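Rental apartment check before guests, Urby house, Trutberg
Date of check: August 6, 2026

Entrance and stairs
Handrail - OK, two screws tightened.
Stair light - OK, but it goes off too early. Timer must be set longer.
Door lock - key turns hard. Please use graphite, no oil.

Heating and gas
Boiler (Jevex) - pressure good, service sticker valid until September.
Carbon monoxide alarm - NOT OK. Test button gives no sound, also with a new battery. Replace before the next arrival.

Electric
Fuse box - labels are missing for 6 and for the balcony socket.
Bathroom outlet - trips correctly on test.
Extension cord behind the sofa - removed. It was marked for 1000 watts and the heater takes more.

Kitchen
Smoke alarm - OK.
Fire blanket - hangs too near the stove, move it to the door side.
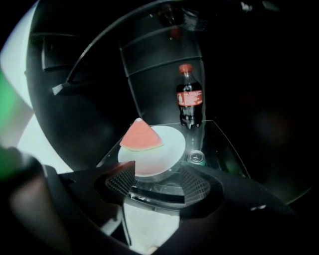

Refrigerator (Safavi) - 25 minutes after closing the door the thermometer was still too high, so I turned the dial one step colder. Door seal has a small crack at the bottom. Cut fruit, like the slice of watermelon on the white plate, must go on the upper shelf and be covered. Cola bottles can stay in the door.

Balcony
Railing height 895 mm - I think this is too low for children. Ask the building office what the rule is.
Floor drain - leaves taken out.

Second visit needed: yes, for alarm and railing.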